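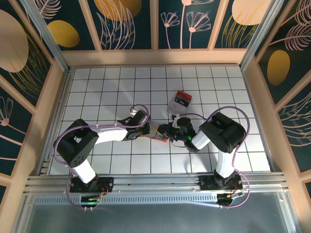
Is the Ovura dehumidifier worth buying for a damp basement? For a small or medium basement I'd say go for it, as long as you can live with the noise on the high setting.

6 minute read

I've had the Ovura running downstairs since last June, so this is a review from somebody who has emptied the bucket more times than she'd like. Our house is in Nelmont, at the bottom of a hill, and every spring the basement gets that wet cardboard smell. I'd been putting up with it for years (candles, baking soda, a fan in the window, you name it) and then I pulled out a box of winter coats and found green fuzz on the collars. That did it!

Setup was easy. You roll it in, let it stand upright for a while, slide the filter into the back and plug it in. The wheels are tiny and hate carpet, but on our concrete floor they're fine. The buttons make sense without the booklet, which is good, as the booklet is printed in the smallest type I've ever seen.

I set it to 50 percent and left it alone. The first week it ran nearly all day and I was down there morning and night with the bucket. After that it settled into an on-and-off pattern, and the smell faded so slowly that I only noticed when my sister came over and asked if we'd painted.

Search this site Search Go

Now the grumbles. The bucket handle is too thin and digs into your fingers when it's full, and there's no lid, so you will slosh some on the stairs. You can run a garden hose off the back and skip all that if you have a floor drain. Mine is on the wrong side of the furnace - of course it is - so I bought a longer hose and that took care of it. High fan is loud enough that I turn it down when I'm folding laundry and want the radio on.

Before this one I had a Murkier, the older model with the brown front. It pulled plenty of water but it iced up whenever the basement got chilly, and it quit after two summers. The Ovura has iced up on me once, in a cold snap, and it cleared by itself.

The filter needs a rinse every few weeks. I forgot for most of the winter and the gray felt that came off it was something to see. There's a reminder light that comes on after 500 hours, so I have no excuse.

I'd buy it again. If your basement is huge, look at the bigger one in the same line, and measure your doorways first.

Posted 23 April 2019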